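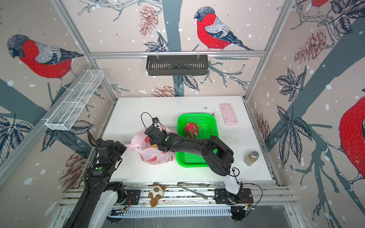 Planning for a two-arm bench is mostly a matter of small lines in a table, and we learned this slowly when we prepared the order for the second cell at Tillstead. The two arms take one page of the quotation. All the other things take four pages. On the bench we have here, the left gripper is holding one handle of a pink plastic bag while the right one is over it, and for this you need not only arms but also the rail they stand on, the walls, the baskets, the cables and a supply of ordinary shopping. This page is for the colleagues in Etow and Jara who must write their own request before December, and for anybody else who wants to compare.

Page last changed: October 21, 2025

The arms and the rail
We asked for both arms from the same supplier, Lolby, with the same grippers. A mixed pair was cheaper on paper, but then you keep two sets of spare parts and two sets of software notes. Please write in your request that the rail is included. In our first quotation it was not, and we saw this only after the approval.

The price of the rail assembly, with base plates and bolts, was 1,317 pounds. Delivery was a separate line. If your building has no goods lift, ask the carrier for the length of the longest box before you choose the date.

The enclosure
Our cell is closed on three sides and open on the fourth, with aluminium extrusion for the frame. Extrusion is not cheap per metre, but you can move a post later without a saw, and we have done this already. Order more brackets than the drawing says. We ordered the exact number and then waited 11 days for a small bag of them.

Walls
The walls of a cell can be plain or covered. Ours have a winter pattern with bullfinches and pine cones. In the budget this is the line "wall covering", and it should be there from the beginning, together with the paste and the knife. Measure each wall after the frame is standing. The back wall is the easy one. For the side walls you must cut near the posts, and it is better if two people do this.

Baskets and storage
We have wire baskets hanging inside the cell and a green plastic one on the table. They are household goods and come from household shops, so the purchasing office does not have a supplier number for them. In Tillstead we pay such things from petty cash and keep the receipts in one envelope. Jara has a shop card, I believe, and this is much simpler.

Choose the basket with the arm in your mind. A high side looks practical in the shop, but the gripper must come over it and go down again.

Objects to handle
This is the line which everybody forgets or makes too small. A dragon fruit is a nice object for a gripper, with its scales and uneven shape, but fruit does not stay good for many weeks, and it must be bought again and again. Jars with a metal lid are cheap and last long. Carrier bags are nearly free, only they become tired at the handles, so plan a pack and not a single piece.

For the first year we wrote 71 pounds for food and it was too little. I would now write double. Tongs, sponges, boxes and soft toys we put in another line, "durable objects", and there the money was enough.

Cables and connectors
Cable sleeves were in the offer from Lolby, cable clips were not. Buy the clips, and also a few spare connectors of the small type, because the supplier sells them only by the bag and the bag travels slowly. Under the base of the right arm you need some free space for all of this, so please do not plan a drawer in that place. The Etow drawing has a drawer there.

Table and cleaning
A white tabletop shows every crumb. For me this is good - you see when it is time to wipe. Put cloths and a hand brush in the budget, and decide in writing who cleans at the end of a shift. It costs nothing to decide, but without it the question comes back each month.

Power and air
We have ventilated panels below the rail and we keep the floor before them free. The electrician asked for a separate circuit for the cell. His visit was more than we expected, and it was not possible to move it to the building budget. Ask about this early, in the first conversation and not in the last one.

What we would order differently
One extra base plate. A longer rail, if the room allows it. Brackets, as I have written. And we would ask for a service visit in the first year, as Lolby offers this at a lower price when it is in the same order as the arms. Afterwards the price is the normal one.

The table with all lines is in the shared folder, in the file "second cell, final". The older file has the wrong rail price, please do not copy from it. Questions about the numbers can go to the Tillstead workshop address, and we answer usually on the same day.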